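Notebook, Banulside bench
January, Friday
Entry by Liya Lencho

Carried over from the last entry: strike report reconciliation for the Grustico incident log. Task is to get one agreed record per event for attacks on medical facilities, where several agencies filed on the same event and gave different tolls, different times and sometimes different place names.

Input is the 30 wire and agency items Lloyd pulled. Ran them through Flarker on default settings. It grouped them into 19 events. Read every group by hand before accepting anything.

Problems found:

Flarker treats a revised toll as a new event if the revision is filed after midnight local. Three of the groups are the same clinic at three stages of the count. Merged by hand, kept the latest figure as the headline value and moved the earlier ones to the revision field with their filing times. Do not delete the earlier ones. We need them to show how the count moved.

"Killed" and "casualties" are still going into the same column. In 5 items the number given is killed plus wounded and the text says so further down. The parser stops at the first number. Corrected manually and flagged. Needs a rule in the parser before the next batch.

Transliteration: one district is spelled four ways across the set. Added all four to the alias table under the spelling the ministry uses.
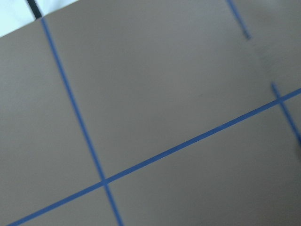 Blue tape grid on the gray surface.

Attribution is the slow part. Current fields are "claimed by", "attributed by", "denied by". A statement of regret from a coalition spokesman is not a claim of responsibility, and two of the items had it coded as one. Changed both to blank under "claimed by" and put the statement text in the notes field in full. If the wording is later confirmed as an admission, change the code then and date the change.

Withdrawal notices (an aid group pulling staff out of a hospital after a strike) were coming in as separate incidents. They are not incidents. They now attach to the parent event as a follow-on record, with their own source line. Same for inquiry announcements.

Time stamps: agency filing time and event time are both stored as local. Filing times need to go to UTC. Event times stay local with the offset written out. Reran after the change and the ordering inside the groups is correct except for one item with no filing time at all. Asked Lloyd for the original.

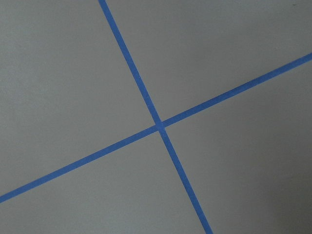
Crossing of two tape lines, close view.

Second pass at 4:15 pm with the alias table and the midnight fix in place. Groups match my hand sort except one, a market and a clinic on the same road hit the same evening. Sources disagree on whether that was one strike or two. Left as two records with a cross reference and confidence set to low.

Open:
- parser rule for killed plus wounded
- missing filing time (Lloyd)
- decide if ambulances hit in transit go under facilities or get their own type
- coding sheet still shows the old attribution fields, replace before anyone outside Banulside uses it

Batch saved, not released. Next entry starts with the parser rule.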